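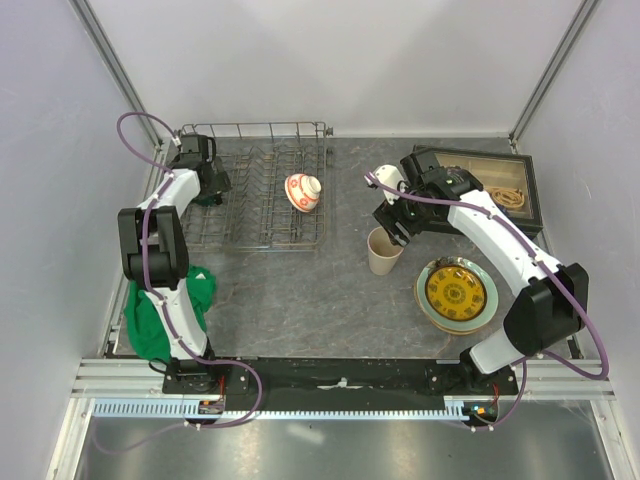
Natsumi Nomura wrote in after the last newsletter to say that she'd sat through the whole of The Salt Road Home twice in one week, and that the second time she cried in a completely different place. I know exactly what she means! For anyone who missed it, it's the new one from Bekolell, 48 minutes longer than their last film and so much braver, and we had it in the big room for the March preview.

The story is simple enough. A ferry pilot goes back to Sturarmont to sell her late father's boat and finds that her brother has already promised it to three different people. What I loved is how long the film lets them argue (the kitchen row goes on for ages and I wouldn't lose a second of it) and how funny it is, right up until the harbour meeting, when it suddenly isn't. The sound is wonderful too, all ropes and gulls and someone's radio two doors down.

Is the middle a bit baggy? Yes, a bit. The cousin's wedding could go and I'd hardly miss it, though a few of you told me on the stairs that it was your favourite part, so there we are.

It's back by request, in the small room this time, with Flundetar, the short about the lighthouse choir, showing first. The big room holds 300 and the small one a good deal fewer, so do book early. Members' tickets open on 16/10/2023 at the desk or by phone, extension 537. The Mwakalinga season leaflet is at the desk as well, and I'm already torn over what to see first. Keep your letters coming, especially if you disagree with me about the wedding.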